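Basley Workroom Refit: Progress Report to the Fusitska Fund
Period ending May

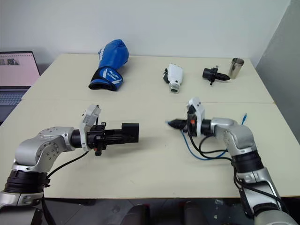

The two table sections in position, end to end against the white wall.

1. Summary

The room at Basley is painted, the tables are in, and the partition on the right side is up. The work the Fund agreed to pay for under the first installment is finished except for the floor edging and the second set of shelves. We have spent 2,000 from the fittings line. The remaining items are on order and we do not expect to ask for more money under this heading.

This report was prepared by Lionel Dunmore. Selim Şimşekoğlu supplied the notes on the tables and the wall.

2. Tables

The original plan was for one long table. The supplier, Zimitlow, could make it in a single piece, but it would not have gone around the turn at the top of the stairs. We changed the order to two rectangular sections that sit end to end. Both are white on top, as in the application. The far section sits against the wall and the nearer one comes out into the room from it.

The seam between the two sections is faint. Selim spent most of a morning on the leveling and had to raise one side of the nearer section before the two tops met properly. He has asked that the sections not be dragged apart for cleaning. If they need to be separated, two people should lift the nearer one clear, and the feet should be checked when it goes back.

We looked at covering the seam with a strip and decided against it. A strip would stand higher than the surface on both sides, and people working across the middle would catch paper and sleeves on it. We will look at the joint again at the end of the next period. If it has opened up, Zimitlow can supply connecting plates for the underside, and we have a quote for those on file.

White marks easily. We knew this when we chose it, and the people who use the room wanted a plain, light surface where small parts are easy to find. Cleaning is with a damp cloth and mild soap. The cleaning contractor has been told not to use scouring powder.

3. Walls and partition

The wall behind the tables has been filled, sanded and painted plain white. There was more filling than we allowed for. An old rail had been taken down at some point and the holes left open, and the plaster around several of them came away when we started. This added a day and a half to the schedule. The painter absorbed the extra labor and we paid for materials only.

Nothing is to be fixed to the wall behind the tables for now. There were requests for a pinboard and for hooks. We would like to see how the room is used over a few months before putting new holes in it.

The light gray partition stands to the right of the tables. The panels came from Kołodziej, and the first delivery was the wrong height. They were collected and replaced at no charge, but we lost nine working days waiting. Lionel has written to Kołodziej about this and they have agreed to a credit of 401 against the shelving order – it will show in the next statement of accounts.

4. Floor

The floor was cleaned and resealed before the tables came in. The edging along the doorway is still missing. The length we were sent had a crack in it and has gone back. Until the new piece arrives there is a small step at the threshold. It has been taped and there is a notice on the door.

5. Money

Fittings line, spent to date: 2,000
Credit due from Kołodziej: 401
Outstanding on fittings: floor edging, 41

The shelves are budgeted separately and are not included above. No money has been moved between lines during this period. Receipts for everything listed are kept in the office at Basley and can be copied to the Fund on request.

6. Delays

The whole job is running behind the dates in the application, mostly on account of the panels. The plastering made up the rest. We used part of the waiting time to seal the floor, which had been planned for later, so some of the lost days were recovered. The closing date for the project has not changed.

One thing we would do differently is measure the stairs before asking for quotes. The table order had to be drawn up twice, and although Zimitlow did not charge us for the second drawing, it took them a week to turn it around.

7. Use of the room

Work at the tables has started. We have kept the tabletop free of storage, and supplies are to go on the shelves once those are fitted. In the meantime they are in boxes in the corridor cupboard. This is inconvenient and there have been some complaints, mainly about having to ask for the key. Selim now leaves a second key at the front desk from 8 a.m.

Two people asked for the tables to be turned so that both long sides could be used fully. We tried it on paper. It would bring the end of the nearer section too close to the door, so we are leaving the layout as it is.

8. Next period

Fit the floor edging when the replacement arrives.
Put up the second set of shelves and move supplies out of the corridor cupboard.
Check the table seam and the level of both sections.
Touch up the paint at the foot of the wall, where it was scuffed when the far section was brought in.
Send the Fund a corrected statement showing the Kołodziej credit.

The second installment is not needed until the shelves have been delivered. We will send the request with the delivery note attached, as the agreement asks. Questions about the accounts should go to Lionel Dunmore, and anything about access to the room or a visit to see it should go to Selim Şimşekoğlu at the Basley office.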